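From: Vilgot Granström
To: teleop-discuss
Date: Mar 31, 2023
Subject: Re: Re: handheld grippers vs. leader arms

Agnes Løken wrote:
> We moved the Ploringate work over to handheld grippers in February and I
> don't see us going back. New people are recording within minutes, there is
> no arm to book, and we now have 1,983 demos of tabletop tasks. With the
> leader arms we had 274 after a much longer stretch. I'd tell anyone
> starting out to skip teleop entirely.

Agnes,

I believe the 1,983. I'm less sure what it's a count of. When Tyra went through our own pile at Engebretsen she threw out everything where the tracking jumped or the hand did something our arm can't do, and we were left with 1,178. Still a good number, but the plot we had shown everyone used the big one.

My main gripe is reach. A person sitting in a chair leans, twists a shoulder, slides a foot back, and the gripper goes wherever it needs to go. The recording keeps the path of the gripper and drops all the rest. Then you hand that path to an arm bolted to a bench and it hits a joint limit halfway to the cup.

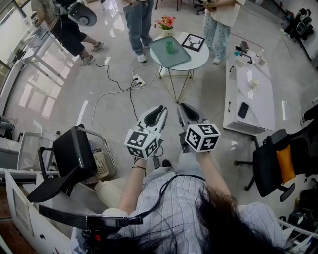
With a leader arm you find that out right away, while the operator is still there to swear at it. It's slow and people hate it — I hate it too — but every demo you save is one the robot has already done once.

Second thing, the cables. Ville keeps telling me they don't matter. I think people move differently when they have a wire running down their front, and I'd like to see someone check before we train on it.

So, 2 questions. How many of yours replay on the real arm with no policy in the loop, just open loop from the same start? And did the same people record both sets? If the leader arm demos came from whoever was free and the handheld ones came from your best two, I don't know what we're comparing.

Happy to run the replay test on our side if you send me a random batch. Please don't pick them.

Vilgot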